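# Darden Tabletop Collection: Mugs, Trays and Coasters

Data card, revised 22 September 2019

## Summary

The Darden Tabletop Collection is a set of annotated records of ordinary tableware arranged on a light-coloured surface. It concerns the objects themselves: which mug stands where, how a tray is filled, and which coasters are left over when everything else has been put away. The collection holds 3427 records drawn from 184 arrangements.

The collection is maintained by Dörte Stöcker and Brijesh Ahuja. Object labels were reviewed by Kamonchanok Panyasiri. Enquiries about the catalogue of objects should go to Roman Marciniak.

## Contents

| File | Description |
|---|---|
| `objects.csv` | Catalogue of mugs, trays, coasters and ornaments |
| `arrangements.csv` | One row per arrangement, with tray and row order |
| `labels/` | Object labels, one file per record |
| `CHANGES.md` | Corrections since the February release |

Of the 184 arrangements, 151 include a tray. The remainder show mugs standing directly on the tabletop or on individual coasters.

## Labelling conventions

### Mugs

Body and handle colours are recorded separately, as many of the mugs share a cream body and can be told apart only by the handle. Where the interior differs in colour from the exterior, a third value is entered under `interior`. The field is otherwise left blank.

Each mug also receives an `opening` value: `up`, `down` or `side`. Marks, stains and scraps inside a mug are noted under `condition`. Annotators should not guess at the source of a stain, and should not enter `coffee` or `tea` unless the liquid itself was recorded at the time of arrangement.

### Trays

Row order is given from back to front, and left to right within each row. A row need not be full. Empty positions are not entered.
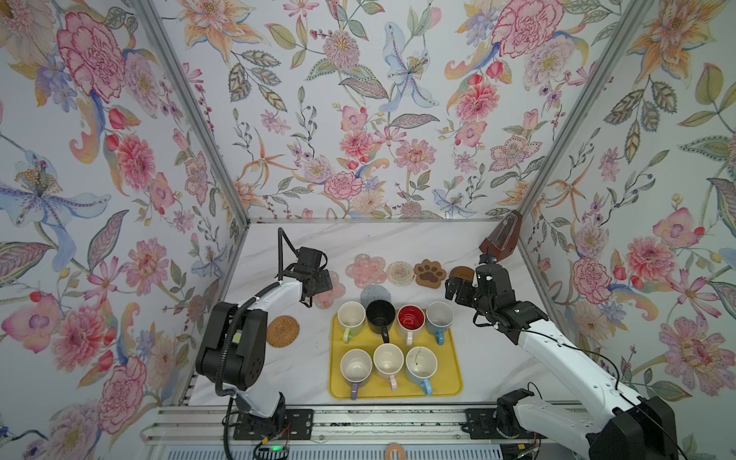 Rows of unequal length are common, and the shorter row should not be padded to match the longer one. In a tray of seven, for instance, a back row of four and a front row of three are entered as `4,3`. Colour names follow the list in `objects.csv` – lavender, pink, blue and light blue are separate values and must not be merged.

### Coasters

Coasters are labelled by shape first, then by material or pattern: `flower`, `paw-print`, `woven`, `felt`, `wood`. The two pink flower-shaped coasters differ in size and carry separate identifiers. A coaster partly hidden behind a mug is still labelled, with `occluded` set to `1`.

Where a coaster supports another object, such as the pyramid-shaped metronome, both are labelled and the relation `under` is added.

## Known issues

- The woven beige-and-green coaster and the plain rattan coaster were given the same identifier in the first release. Wenche Sæther has corrected most of these; about 1000 records remain to be checked.
- Handle colour is unreliable where the handle is turned away from view. Such records should carry `handle_colour: unknown`.
- The Floranex and Zhuravel subsets use an older colour list in which `grey` and `silver` are a single value.

## Citation and use

The collection may be used for non-commercial study. Please cite it as *Darden Tabletop Collection*, with the revision date given at the head of this card. Corrections should be submitted with the record number and the name of the field concerned.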